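4. Working rules for the bin cell

This section applies to every person who prepares, starts or supervises a picking job on the Cunora cell. It replaces the sheet that was kept in the drawer at Basville. Questions about the rules go to Catarina Godinho; questions about the arm and its cables go to Hnat Demchenko.

4.1 Before you start

1. Press the stop button once and release it. The status light must change both times. If it does not, do not continue.
2. Check that each bin stands flat. Push on one corner with your hand. A bin that moves must be clamped again before any motion of the arm.
3. Place the clamps so that the handles stay out of the path of the wrist. Move the arm by hand mode to the corner with the least free space and look from the side.
4. Follow the cables from the wrist down to the table edge. They must have enough slack for a full turn, and no loop may hang inside a bin.
5. Write your initials and the name of the job in the log.

Note: The path planner knows the bin walls, but it does not know the clamps. If you change the position of a clamp, you must also change the keep-out zone in the Umum settings page.

4.2 Loading the objects

1. Put the arm in the park position and wait until the program shows HOLD.
2. Load one bin only. The other bin stays empty until the arm places the first object in it.
3. Use up to 10 objects. With more than this, the small ones stay hidden under the big ones and the job stops too often.
4. Mix the shapes. A good load has something tall, something thin and something transparent, because each of these is difficult in a different way.
5. Close all bottles firmly. Do not load glass, open blades or anything that can leak.

The load below includes a clear bottle, a black boot-shaped object, a paintbrush and a roll of tape. The objects lie apart from each other on the bin floor, except that the brush is very near the boot shape. Such a pair is allowed – the arm must learn to deal with neighbors – but do not stack them on purpose.
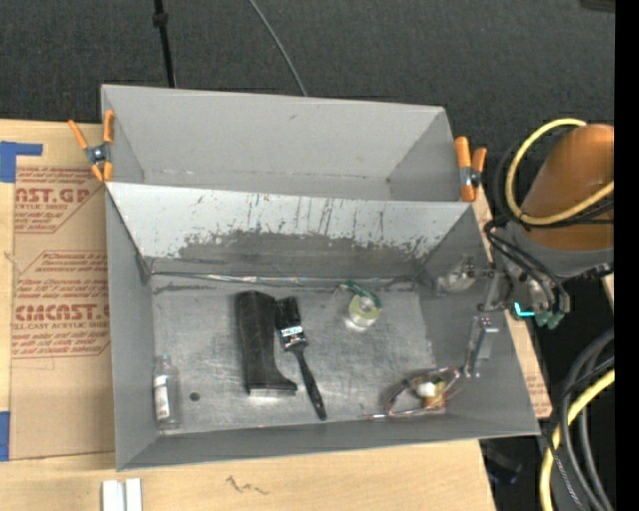 4.3 During the run

1. Stay within reach of the stop button. Hands stay outside the table edge while the arm is in motion.
2. Run the first 3 picks at low speed. Change to normal speed only if the arm did not touch a wall.
3. If an object falls between the bins, press HOLD first, then remove it with the long tongs.

Caution: HOLD stops the motion, but the motors keep their power. For any work on the gripper or the suction cup, switch off at the main switch and wait two minutes.

4.4 Wear and replacement

Scratches on the walls are acceptable. Replace a bin when a crack goes through the material or when a sharp edge can be felt with a glove. Spare bins come from Zakharchenko, order number 1882. After a replacement, repeat the calibration in section 3 and note it in the log.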